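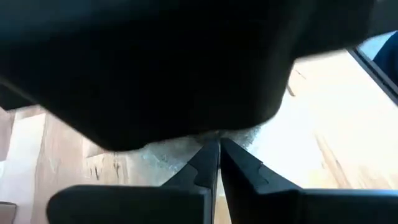

4. Grasp state estimation

The wrist camera loses the object outline at close range, so the Lomolmont planner cannot use segmentation alone to confirm a grasp. Guadalupe Xolalpa trained a small classifier on 3,803 labelled wrist images, with three output states: open, closing and held. It runs at 27 Hz on the lab machine. 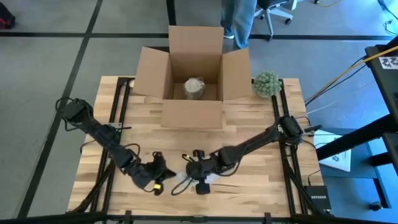

Planning for the two arms is done in a shared table frame. Baltazar Meléndez wrote the calibration node, which solves for each arm base separately. Both grippers can reach the front centre of the table, where they face each other across a small gap, so a joint limit check was not sufficient. The open cardboard box is modelled as five thin plates, with its folded flaps padded by 80 mm.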